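搜索 输入关键词 搜索

泡沫方块里面有什么

文:Rosalinda Dumlao
2024年4月3日
阅读时间:8分钟

拿一块泡沫方块放在手心里,你会觉得它很轻。再找一块同样大的木头积木放在另一只手里,木头明显重一些。两块东西一样大,重量却差很多,原因藏在泡沫的里面。

泡沫里有很多小气泡。制造泡沫的时候,工人先准备好一种软软的或者液体的材料,再让它里面产生气体。气体把材料撑开,就像面团发酵时鼓起来一样。等材料凝固以后,气泡的位置就固定下来了。切开一块泡沫,你会看到切面上有许多小洞,有的大,有的小,每一个小洞都曾经是一个气泡。

所以一块泡沫里,真正的材料只占一部分,其余的地方是空气。空气非常轻,泡沫也就跟着轻了。

两种气泡

泡沫分成两大类,区别在于气泡之间通不通。

第一类叫开孔泡沫。它的气泡互相连着,像一间间没有关门的小房间,空气和水都可以从这间流到那间。洗碗用的海绵就是这一类。你把海绵按进水里再松手,水会流进小洞,海绵就变重了。

第二类叫闭孔泡沫。它的气泡各自封闭,每间小房间的门都关着,水很难进去。许多游泳时用的浮板和地上铺的爬行垫都是这一类。把它放到水里,它会浮在水面上,擦一擦表面就干了。

想知道手里的泡沫是哪一类,可以剪一小块不要的边角料,放进一碗水里,用手指按住,数到二十再拿出来捏一捏。捏出很多水的,多半是开孔泡沫。几乎捏不出水的,多半是闭孔泡沫。

捏下去又弹回来

用手指按一下泡沫方块,它会凹下去。手指拿开,它慢慢或者很快地恢复原来的样子。这种本领叫弹性。

你按的时候,小房间的墙壁被压弯了,房间变扁了。墙壁的材料本来就有弹性,你一松手,墙壁就想伸直,方块也跟着鼓回来。如果你压得太重,或者一直压着几个星期不放,有些墙壁会折断,或者再也伸不直。这时泡沫上就会留下一个坑。

泡沫的角和边最容易坏。面在方块的中间,四周都有材料互相支撑。角只有一个小尖,旁边没有什么东西帮忙,摔一下、抠一下,就可能掉下一小块。用久了的泡沫方块,往往先从角上变得毛毛糙糙。掉了一点角的方块还可以继续玩,不过掉下来的小碎块要捡起来扔掉,不要留给小弟弟小妹妹,他们可能会放进嘴里。

方块是什么形状

方块在数学里叫正方体,也叫立方体。它有6个面,每个面都是一样大的正方形。它有12条棱,棱就是两个面相交的那条线。它还有8个顶点,也就是我们平时说的角。

你可以拿一块方块自己数。数面的时候容易数乱,有一个办法:先数上面和下面,再数前面和后面,最后数左面和右面。数棱的时候也分三次,上面一圈有4条,下面一圈有4条,中间竖着的还有4条。

方块放在桌上,从一个地方看过去,你一次最多能看到3个面。如果你正好在它的上方往下看,可能只看到一个面,它看起来就是一个正方形。如果你把头往旁边移一点,旁边的面就露出来了。站着看和蹲着看,同一块方块的样子会不同,方块自己一点也没有变。

还有一件事值得留意:同一块方块的几个面颜色一样,看起来却有深有浅。朝着灯光的面比较亮,背着灯光的面比较暗。画画的时候,把3个面涂成深浅不同的同一种颜色,纸上的方块就显得立体了。

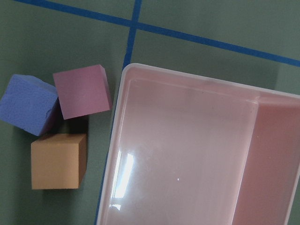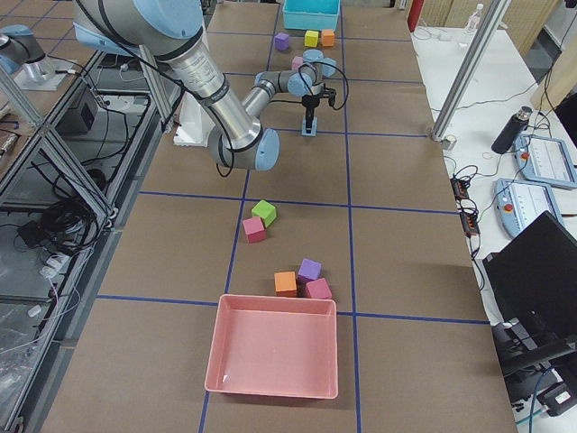 桌上的彩色泡沫方块。两张图里的桌面都用蓝色胶带分开。

先看第一张图里的三块。蓝色方块和粉色方块朝着不同的方向,旁边那块带一点橙色的方块摆得比较正。把它们的侧面和顶面比一比,蓝色方块的侧面颜色更深。蓝色方块的一个角还有点破损,正是前面说过的那种容易坏的地方。

第二张图里的方块散得更开。在桌子远的那一头,紫色、黄色和橙色的方块排成一排。绿色的那块和一块玫瑰粉色的几乎挨在一起。

胶带为什么能画线

在桌上画线可以用笔,可是笔的痕迹有时很难擦掉。用胶带贴线就方便多了,它是直的,颜色也很清楚,不需要的时候撕掉就行。

有一种胶带是专门为了方便撕下来而做的,叫遮蔽胶带,刷墙的人常用它。刷墙之前,他们把胶带贴在窗框的边上,油漆就算涂过了界,也只会涂在胶带上。等刷完再把胶带揭掉,边线又直又干净。这种胶带的胶不太黏,贴得住,也揭得下来。

把几条胶带横着贴,再把几条胶带竖着贴,桌面就分成了一个个格子。横着数叫行,竖着数叫列。给每一行、每一列编上号,你就能准确地说出一块方块在哪里。比如“第2行,第3列”,别人听了就能找到,不用你伸手去指。地图、棋盘和教室里的座位表都用这个办法。

两条胶带交叉的地方会出现一个十字。十字的周围有四个角落,可以放四种不同的东西。如果两条胶带正好垂直,这四个角就都是直角,和正方形的角一样大。如果有一条贴斜了,四个角里就会有两个大一点,两个小一点。你可以把泡沫方块的一个角靠上去试试,能正好对齐的,就是直角。

可以在家做的几件事

准备几块不同颜色的泡沫方块、一卷容易撕的胶带和一个塑料盒。贴胶带之前先问问大人,有些木头家具的漆面不能贴。可以先铺一张大纸,把胶带贴在纸上。

第一件事:按颜色分。在纸上贴出四个格子,每个格子放一类颜色。做到一半你会遇到难办的方块。浅粉色和玫瑰粉色算不算一类?蓝紫色应该跟着蓝色,还是跟着紫色?这些问题没有固定答案。分类的人要先定好规则,然后每一块都按这个规则来放。

第二件事:听话摆方块。两个人一起玩。一个人说“把黄色的放到第一行最右边”,另一个人照着做。说的人不能用手指,也不能说“这里”和“那里”。摆完以后交换。说错的时候,看一看是方向说反了,还是行和列弄混了。

我的同事Ognjen Berisha带孩子们玩过这个游戏。两个人面对面坐的时候,最常弄错的是左和右。你的左边正好是对面那个人的右边。解决的办法是两个人坐到同一边去,或者事先说好,都按其中一个人的方向来算。

第三件事:搭大方块。先拿出一块小方块,再想一想,要搭一个每条边都长一倍的大方块,需要几块?很多人会猜两块,也有人猜四块。动手搭一搭就知道,下面一层要4块,上面一层也要4块,一共要8块。方块的长、宽、高都变成了原来的2倍,2乘2再乘2,得到8。搭的时候几块方块要一样大,不然会有缝。

第四件事:搭高塔。把方块一块一块往上叠,看看能叠多高。泡沫软,下面的方块会被压得有一点点扁,塔容易歪。每一块都对准下面那块的中间,塔会站得久一些。倒了也没关系,泡沫砸在地上声音很小。

收拾的时候

把方块一块一块放进塑料盒里,或者从桌边轻轻推进去。盒子要够大,不要硬塞。上面说过,泡沫一直被压着会留下坑。也不要把盒子放在暖气旁边或者太阳底下,有些泡沫遇热会变形,颜色也会被晒淡。

方块脏了,闭孔泡沫可以用湿布擦,再放在通风的地方晾着。开孔泡沫洗过以后,里面的水要过很久才会干,最好先轻轻捏出来,不要拧。拧的时候边角很容易裂开。

揭胶带要慢。捏住一头,往后折过来,贴着桌面慢慢拉。拉得太快,胶带容易断,纸也容易被撕破。揭下来的胶带黏成一团,不能再用了,扔进垃圾桶就好。

小词典

正方体:有6个一样大的正方形面的形状。
棱:两个面相交的线。
顶点:几条棱相交的点。
弹性:被压或被拉以后,能恢复原来样子的本领。
开孔泡沫:气泡互相连通的泡沫。
闭孔泡沫:气泡各自封闭的泡沫。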